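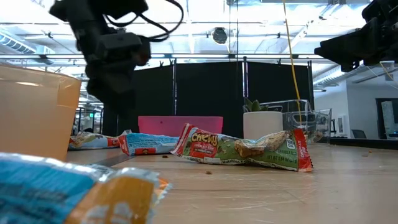
La ludothèque Kirari déménage dans l'ancienne halle Plattner

Publié le 2018-07-06
Rubrique : Vie locale

La ludothèque Kirari quittera à la fin de l'été le rez-de-chaussée de l'école des Tilleuls, où elle est installée depuis son ouverture. Elle rejoindra l'ancienne halle Plattner, derrière la gare routière. Le conseil municipal a validé le bail lors de sa dernière séance.

Le nouveau local offre 300 mètres carrés de plain-pied, avec une entrée accessible aux poussettes et aux fauteuils roulants. Dans les locaux actuels, le stock est réparti entre deux salles de classe et un couloir, et une partie des grands jeux en bois reste au sous-sol faute de place. Le fonds compte aujourd'hui 1315 jeux et jouets, tous empruntables sauf les pièces anciennes.

« Nous refusons des groupes scolaires depuis février parce que nous ne pouvons pas les asseoir », explique Afia Wumbei, responsable de la structure. La salle de jeu de la halle pourra recevoir 45 personnes.

L'aménagement a été confié à l'entreprise Totex. Les cloisons sont posées et l'électricité doit être contrôlée avant la fin du mois. Il reste à refaire le sol de la réserve et à installer les rayonnages, qui seront repris des locaux actuels. La mairie finance les travaux et la ludothèque prend en charge le mobilier de la salle des tout-petits.
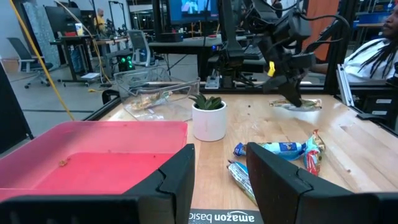 Des horaires élargis à la rentrée

Kirari ouvrira quatre après-midi par semaine, contre trois aujourd'hui, et une soirée par mois sera réservée aux adultes et aux adolescents. Tarek Tannous, ludothécaire, animera ces soirées autour des jeux de plateau. Il prévoit aussi un atelier de réparation pour les boîtes abîmées et les pièces manquantes.

La cotisation familiale annuelle passe à 55 euros. Elle donne droit à quatre emprunts simultanés, pour une durée de trois semaines. Les assistantes maternelles et les écoles de la commune conservent leur tarif actuel. Les cartes en cours restent valables jusqu'à leur échéance, sans supplément. 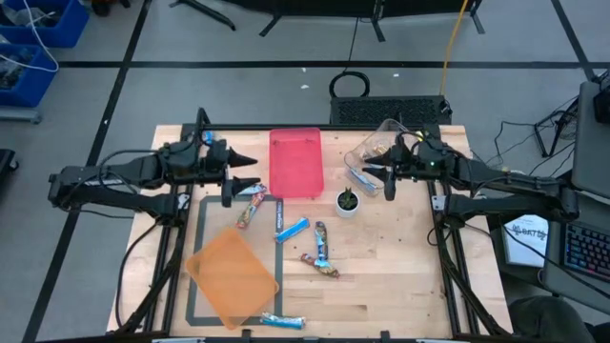
Temps de lecture : 2 min

Le changement d'adresse ne fait pas l'unanimité. Des parents de l'école des Tilleuls regrettent de perdre un lieu où ils passaient à la sortie des classes. « Avec deux enfants et les cartables, je n'irai pas jusqu'à la gare toutes les semaines », dit Chunhua Tian, qui habite rue du Lavoir. La ludothèque étudie un point de retour à l'école, où les familles pourraient déposer leurs emprunts. La question du transport des jeux volumineux n'est pas réglée.

Les prêts seront suspendus pendant le déménagement. Les jeux empruntés avant la fermeture pourront être gardés jusqu'à la réouverture, sans pénalité de retard. Les dons sont également interrompus et reprendront à l'automne, à la nouvelle adresse. Seront acceptés les jeux complets et les figurines en bon état. Les peluches ne sont pas reprises.

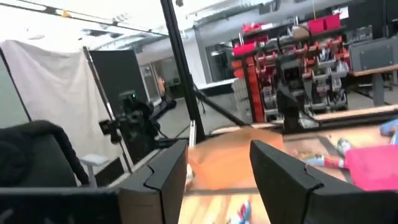 Deux figurines Spider-Man sur une table en bois clair.

Les inscriptions se feront sur place dès la réouverture, avec un justificatif de domicile. La date sera affichée à l'école et en mairie.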